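Refinishing a desk top, how long before I can put things on it?

Solange Girard
I sanded down an old desk and put two coats of Fuven water-based clear on it. The second coat went on Tuesday evening. It feels dry to the touch, but when I press a fingernail in near the back corner it leaves a faint mark. The can says "light use in 2 days" and nothing about heavy items. I need to put a monitor and a printer back on it and I work from home, so I can't leave it bare forever. The room is in the basement and stays cool. Is two days enough, or should I wait longer?

Brayden Simard
Dry and cured are different things with these finishes. Dry means you can touch it without sticking. Cured means it has reached full hardness, and for most water-based clears that takes up to 21 days, longer in a cool or damp room.

What I would do is use the desk lightly after a couple of days — a notebook, a laptop you pick up at night. Leave the printer off for three weeks. Rubber feet are the worst thing for a new finish. They can stick or leave dull rings that you have to sand out. 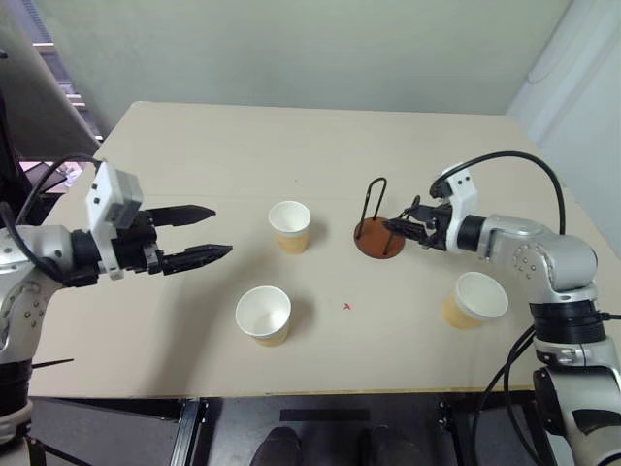 If you can't wait that long for the monitor, put a piece of plain cardboard under the stand and lift it every few days so air gets in. Don't use a plastic mat or a vinyl desk pad, those trap moisture. A fan across the room on low helps, and so does a small heater if the basement is under 65 degrees.

Try the fingernail again in the same corner next week. If it still marks after a month, the coats probably went on too thick.

pikmont88
I put my printer back after one day and it was fine. Different brand though, and it was summer.

Solange Girard
Thanks both. Printer is going on the floor for now.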